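Spielstände in Hoshino auf einen neuen PC umziehen

Letzte Woche stand bei mir endlich der neue Rechner auf dem Tisch, und natürlich wollte ich als Erstes in Hoshino weiterspielen. Fast 89 Stunden stecken in meinem Ninja-Durchgang, die wollte ich auf keinen Fall verlieren! Das Spiel hat leider keine Cloud-Speicherung, also müsst ihr von Hand ran. Ist aber halb so wild.

Was ihr braucht: einen USB-Stick und eine Viertelstunde Zeit.

1. Startet Hoshino auf dem alten PC, speichert an einem Schrein (nicht nur per Schnellspeichern, die Datei wird gern mal vergessen) und beendet das Spiel komplett.

2. Öffnet im Explorer den Ordner Dokumente und darin Nalent, so heißt das Studio. Dort liegt der Unterordner Hoshino mit euren Spielständen. Kopiert ihn ganz auf den Stick, auch die kleine Datei profil.dat. Ohne die zeigt das Hauptmenü später nur leere Plätze - hat mich einen halben Abend gekostet.

3. Installiert das Spiel auf dem neuen PC und startet es einmal bis zum Hauptmenü. Dann wieder raus.

4. Jetzt den Ordner vom Stick an dieselbe Stelle kopieren und das Überschreiben bestätigen.

5. Spiel starten, "Fortsetzen" wählen, fertig. Bei mir stand ich wieder vor dem Tor von Tokville, mit allen 17 Wurfsternen im Gepäck. 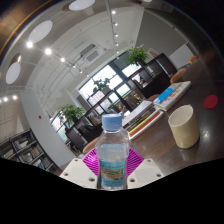
Trinken nicht vergessen: Plastikflasche mit hellblauem Deckel

Falls das Spiel die Stände trotzdem nicht findet, schaut nach der Version. Alte Stände aus Version 2 lassen sich in Version 3 erst laden, wenn ihr im Menü unter Optionen einmal "Spielstände umwandeln" anklickt. Den Tipp habe ich von Kohei Ebihara aus dem Forum, danke dafür!

Eure Tastenbelegung zieht übrigens nicht mit um, die müsst ihr neu einstellen. Mods habe ich selbst keine drauf, dazu kann ich also nichts sagen.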